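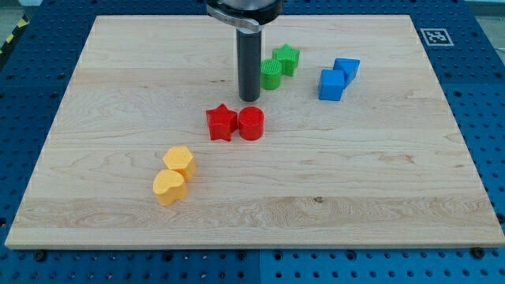 The pusher rod over the maple work board, with the block pairs set out by color.

Workshop Diary -- Arm Build, Bench Two
August, evening session
Posted by the Bench Two keyholder

The session opened at 6:40 p.m. The purpose of the evening was to confirm that the arm could be returned to the same point over the board after a full power cycle, and to record the result before any further change was made to the clamp or the rod.

The two-finger gripper remains in its drawer. It was removed last month after the left finger was found to bind, and the single black rod has been used in its place. The rod is held in the silver clamp bracket below the mounting head. It can push and it can nudge. It cannot lift, and no lifting work is planned before the Gandero bearings arrive. The order has been outstanding for 23 days. A second inquiry was sent this afternoon and has not been answered.

The maple board was bolted to the blue table at the front corners before power was applied. The previous board, a piece of shelving, moved under load and spoiled most of the July results. The maple was purchased as an offcut from Shirima and has a small dark knot near the lower middle. The knot was first regarded as a defect. It has since been adopted as the visual check for the home position, and it is requested that it not be sanded, filled or stained.

Blocks were placed in pairs of one color. The red star and red cylinder were placed nearest the rod, as these were to be the first pieces moved. The green cylinder and star went to the right of the rod, the blue cube and wedge beyond them, and the yellow heart and hexagon toward the front left. All of the blocks are from the second printing. The first printing was done at too fine a layer setting and took 81 hours in total, which the shared printer cannot reasonably be asked to bear again. The present set shows its layer lines faintly and is none the worse for it.

Power was cycled at 7:15. The controller, a secondhand Trondis unit, reported a fault on the first start and none on the second. The fault code was 938. The manual lists it as a supply warning and recommends no action. It has now appeared in three sessions and is entered here so that it may be compared with the supply voltage when the meter is returned.

The marker on the table beyond the board was then read by the Bilatik software, and the arm was sent to home. It came to rest over the correct point on the first attempt. On the second it stopped short by the width of a pencil line. The feed rate had been left at 800 from an earlier test, and the arm was plainly shaking at the end of its travel. The rate was halved and the move repeated until supper was called. No further error was observed at the lower rate -- though the sample is small and the bench was quiet, with no one using the lathe.

Two matters are carried forward. The rod should be shortened. Its present length gives good clearance over the red cylinder, but it magnifies any play in the clamp, and the clamp has some. Secondly, the seam between the two table panels should be checked with a straightedge. The panel on the right may be sitting slightly proud. If so, the shims are in the tobacco tin on the window shelf.

Power off at 9:05. Blocks left in place on the board. Users of the bench are asked to work around them until the next session.

Filed under: Shared Workshop > Arm Build > Bench Notes

Recent entries
Replacing the shelf board with maple
Second printing of the blocks
Left finger binding: what was tried
Controller mounting and cable run
Bench Two rules, revised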